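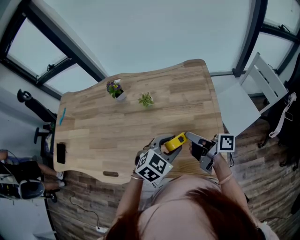 Week 7: Can It Tidy a Table Yet?

Handout for the seminar with Marwa Ait Ali

Picking up a roll of tape is the sort of chore that gets called solved every few years. Look at who is doing it. The gripper fingers are on the tape, but the arms behind them belong to a person, and so do the decisions about where to grab and how hard to squeeze.

Keep that in mind when you read the Lerkau report. It lists 427 demonstrations of table clearing, all done by people with hand-held grippers. The policy trained on them was then tested on 14 objects, on one table, by the team that built it. I would not call that housework.

Things to argue about:

– What counts as done? Lerkau scores a lift as a success. My mother would want the tape back in the drawer.
– Flowerpots. Who pays when one goes over?
– Vaughan Tautahi claims more demonstrations will fix most failures. Find the page where he shows it. I couldn't.

Reading: Tautahi, chapter 7, and the Wumach shop-floor trial from April (skip the appendix). Bring one chore you think a machine can do today, start to finish, with no person in the room.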